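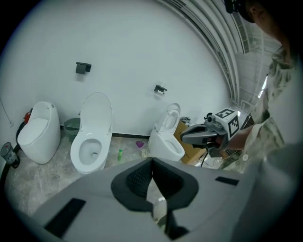
Saadet Gökçe wrote in after the previous version of this page to say that the food colouring test had shown her nothing, and that the water in the bowl still moved every few minutes. The test had been run for 2 minutes. It needs much longer than that on a slow leak, and the times given below have been changed accordingly.

Finding and fixing a leaking toilet cistern

This page covers close-coupled and wall-faced suites with a bottom or back inlet valve and a dual flush outlet valve. It does not cover in-wall cisterns or flushometers. In most parts of Australia, replacing a washer or seal inside the cistern is work a householder may do, but replacing the inlet valve or altering the water supply may need a licensed plumber. Check the rules in your state before going past step 4.

What you need

Food colouring, any dark colour
Dry toilet paper
Adjustable spanner
Old towel and a sponge
Replacement outlet seal to suit the valve
Non-abrasive scouring pad
Silicone grease rated for potable water

Step 1. Confirm the leak

Read the water meter last thing at night with every tap off, and again before anyone uses water in the morning. Write down all digits, including the red ones. If the reading has changed, close the isolation valve at the toilet and repeat the following night. A reading that now holds still puts the leak at the cistern. On my own meter the overnight difference was 268 litres, from a leak that could not be heard with the bathroom door open.

Irrigation controllers, evaporative coolers and water softeners will all upset the reading. Turn them off first.

Step 2. Find which valve is leaking

A cistern loses water to the bowl in one of two ways: past the outlet seal at the bottom, or over the top of the overflow tube when the inlet valve does not shut off.

Lift the lid and put it flat on a towel on the floor. Look at the water level. It should sit at the moulded line on the inside wall, or 2 to 3 cm below the top of the overflow tube if there is no line. If water is running into the tube, the inlet valve is at fault and you can go to step 4.

If the level is correct, add ten drops of colouring to the cistern and do not flush. Leave it for at least an hour, or overnight if the leak is small. Colour in the bowl means the outlet seal is passing. For a quicker indication, dry the back of the bowl above the waterline and press a sheet of toilet paper against it. A wet streak will form on the paper under the leak.

Step 3. Replace the outlet seal

Close the isolation valve clockwise until it stops. Do not force it - older valves with a perished jumper washer can start to weep at the spindle. Flush on full and sponge out what is left.

Remove the buttons or disconnect the linkage, according to the model. Most outlet valves release with a quarter turn anticlockwise and lift straight out. Some are held by two side clips that must be pressed in together.

The seal is the flat ring at the base of the valve. Note which face is down, then peel it off. Take it to the shop with you. Seals for the Karaca and Sirkine valves look the same on the card but differ in thickness, and the thinner one will not close on a Sirkine seat.

Before fitting the new seal, run a finger around the seat in the bottom of the cistern. Scale or grit here will cause a new seal to leak from the first day. Clean it with the scouring pad and rinse. Never use a screwdriver or a metal scraper on a plastic seat.

Fit the seal, refit the valve and check that it has locked by pulling up on it gently.

Step 4. Adjust or service the inlet valve

On a float valve with a threaded rod, turn the rod to lower the float. One full turn moves the level by a few millimetres. Flush, let it fill, and check again. On the Zusteso side-entry type the float slides on a ratchet and is moved by squeezing the clip.

If the valve still runs with the float held up by hand, the diaphragm washer is worn or has debris under it. Shut off the water, unscrew the cap and rinse both parts. Replace the washer if the pin has left a visible pit. A trace of silicone grease on the cap thread is enough. Petroleum jelly will swell the rubber.

Step 5. Test

Open the isolation valve half a turn and wait for the cistern to fill. Check the inlet connection with dry paper, then open the valve fully. Repeat the colouring test and the overnight meter reading.

Hard water areas

In Mullisholm, where the supply is bore water, seals last around 14 months before scale gets under them. In-cistern cleaning blocks shorten this further and should be left out. Wipe the seat each time the seal is off, and keep a spare seal in the house.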